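Plaresholm Planner: Frequently Asked Questions

Which tasks does the planner support?
Short tabletop tasks with one or two arms: picking, placing, handing over, and plugging and unplugging. Long tasks have to be split into steps in the task file.

How many demonstrations do I need?
For a plug task, we start with 55 and check the results before recording more. Past 2000 we saw very little gain on our own bench.

Does it handle cables?
Partly. The planner treats a cable as a soft obstacle and tries to keep the fingers clear of it. It does not predict where the cable will move when something pulls on it.
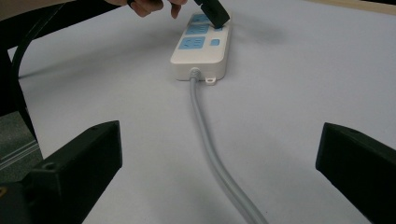
If your cable moves a lot during the task, set cable_replan to on. Planning gets slower, but the path is updated after each contact.

Why does the plug stop short of the socket?
Usually the force limit is too low. Raise it in small steps in the Lestico panel. If the plug is also tilted, run the wrist calibration again first.

What does error 1629 mean?
The perception node and the controller disagree on the time. Restart both, perception first.

Can I use my old Hasthorpe logs?
Yes, from version 2 on. Run the converter once and keep the originals. Older logs have no gripper width, so they can't be used for training.

Where do I report a bug?
Use the tracker and attach the log and the task file. Dagmar Malý goes through new reports every morning. The next release is planned for April.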